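Grarkport Robotics Forum > Research talk > Teaching grasps from 115 demos?

kettle_and_solder
September 5, 2020
I've been reading the Seol write-up from Ok-hee Hong's group and I can't stop thinking about it. They trained the whole reach-and-hold on 115 demonstrations, no simulation at all, and then ran 400 trials with objects it hadn't met before. It held on in nearly every one! My own little arm needs more demos than that to find a mug. Has anyone tried the method at home, or on anything bigger?

marrowfat
We have a go at it over in Grarkeck, on a full humanoid, legs and all. The trick (as I read it) is that you label the wrist path and let the fingers sort themselves out from the motor currents. Much less faff than labelling every joint. We're doing short carries between the fridge and the desk at the moment, with a small pale thing in the hand and the yellow basket on the end of the desk. 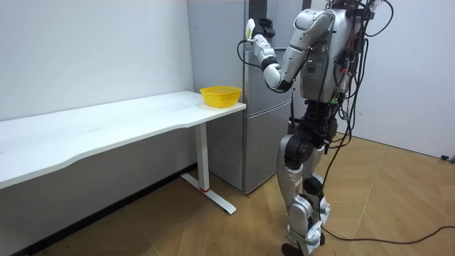
Photo: marrowfat / Grarkeck

The elbow is bent right up there, and that's the pose I'd worry about if you copy the paper's settings. Their demos are all at table height, so the high ones are a guess on the network's part.

Skumgate
Sorry to be the grump, but I don't buy the headline number. Same room, same light, same 2 people giving the demos. "Hadn't met before" covers a lot of ground if the new objects are all the same size as the old ones. Show me the table split by object and I'll cheer up.

kettle_and_solder
There is a split, it's in the appendix! Page 8. Soft things do worse, I'll give you that.

Skumgate
Read it. It's split by material, so it tells me nothing about size. Still grumpy.

marrowfat
Bit harsh, I think. The claim is about how few demos you need, and I can't see anything in the appendix that hurts that. But yes, one room is one room. They say they'll put the raw logs up in November, so you can slice it by size yourself.

Skumgate
Fair. I'll take the logs. What finger current limit are you using, by the way? The paper's looks high to me.

marrowfat
Lower than theirs. I'll dig out the config tonight and stick it in the files section.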